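Handout 3: Notes to accompany the visit to Söderlund

Introduction to Automation, evening group
Revised 2023-03-04
Shared 11 times | 3 comments

Please read these before the next session. They cover what we were shown at the Söderlund open day, what we were told about it, and the gap between the two, where most of the marks are.

1. What the visit was for

You have now had several weeks of me drawing boxes and arrows on a whiteboard. The boxes say "sense", "plan" and "act", and the arrows go round in a circle, and everyone nods. The purpose of the visit was to stand near a machine doing all three and notice how much gets left out of the drawing.

Our host was Roald Nygård, who runs the demonstration room and has given the same talk often enough to know where the laughs are. He was generous with his time and only twice used the word "solution" when he meant "robot arm". The coffee was free. The biscuits had been found by the group before ours.

2. The task

A cup stands on a white table. The arm is to close its gripper on the cup, lift it, move it and put it down again. A child of two can manage this, though the putting down is variable.

Roald asked us to list what the machine needs to know before it starts. We offered: where the cup is. He waited. We offered: how big the cup is. He waited some more, and in the end the list on the flip chart looked like this:

- where the cup is, measured from the gripper and also from the base of the arm
- how wide it is at the height where the fingers will close
- how hard it can be squeezed
- where the table is (people always forget the table)
- what else is in the way
- how the machine will know that it has missed

Copy that list out. It will come back in November wearing a different hat.

3. The view from the wrist

Most of us had been watching the arm from the side, with the whole room in view, and from there the job looks easy. The controller has less to go on. One of its cameras rides at the wrist and looks down past the fingers. 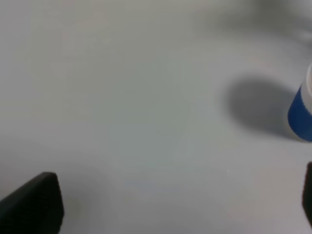
Roald's point was that a wrist camera is very good at the last stretch of a reach and poor at the beginning of one. Close up, it sees the gap between the fingers and whatever is in it, and small errors become obvious. Further off, it may have only part of the target to work with, or none of it, and has to be steered by something else: a second camera, a stored position, or a person with a controller and some patience.

Somebody asked why the camera isn't simply put further back. It can be. Then it sees more of the table and less of the fingertips, and you have swapped one complaint for another. Write down both complaints. "Use a better camera" got no marks last year and will get none this year.

4. Shadows, and other things that aren't cups

We spent longer on shadows than the programme allowed, and I was glad of it. To you and me a shadow is so plainly not an object that we don't bother to say so. A program that looks for "anything darker than the table" will happily find one and offer to pick it up.

There are several ways round this. You can light the table from more than one side, so the shadows are weaker. You can look for colour as well as brightness: a strong blue is easy to separate from a soft grey. You can use a depth sensor, to which a shadow has no height. Or you can train a model on plenty of pictures with shadows in them and hope it draws the right lesson, which was the approach of the Fendine people at the next stand, who were very cheerful about it. 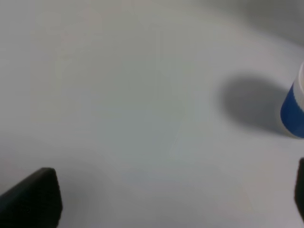 Fig. 2. Wrist camera view. The shadow lies to the left of the container and reaches well into the open part of the table.

Try this for next time. Using Fig. 2, sketch the outline that a simple brightness threshold would give you if it were set so as to catch everything darker than pale grey. Include the gripper fingers. Then say which parts of your outline the machine could safely ignore because they never move relative to the camera. There is a short answer to the second part, and I'd like the short answer.

White on white deserves a mention too. The upper part of the container is close in tone to the table, and a colour rule tuned to the blue band would give you a container shorter than the real one. Whether that matters depends on where you mean to grip it.

5. Numbers worth keeping

Roald told us the room had put its arm through more than 300 practice reaches in preparing the talk. He also quoted 113 as the number of settings in the Kanula control software that a new user can alter. When asked how many a new user should alter, he said none, and moved us along to the next stand.

6. Questions asked on the day

Does it learn from its mistakes? Only if somebody keeps them. The recordings have to be stored, sorted and labelled, and that work doesn't appear on the poster.

What happens if you move the cup while it is reaching? It depends how often the program looks. Look once and it will close very neatly on the spot where the cup used to be.

Could it do the washing up? Roald has evidently been asked this before. He said "Anent tried" and would not be drawn.

7. To hand in

One side of paper, on a household job that you do without looking properly. List what a machine would need to know to do it, in the manner of section 2, and mark which items a wrist camera could supply. Making tea is banned. I have read enough about tea.

Related handouts
Handout 1: Sense, plan, act, and the arrows between
Handout 2: Grippers, suckers and hooks
Handout 4: Where is the table? Frames of reference for the reluctant
Reading list (revised)

Questions to the course office | © Evening group teaching notes | Back to top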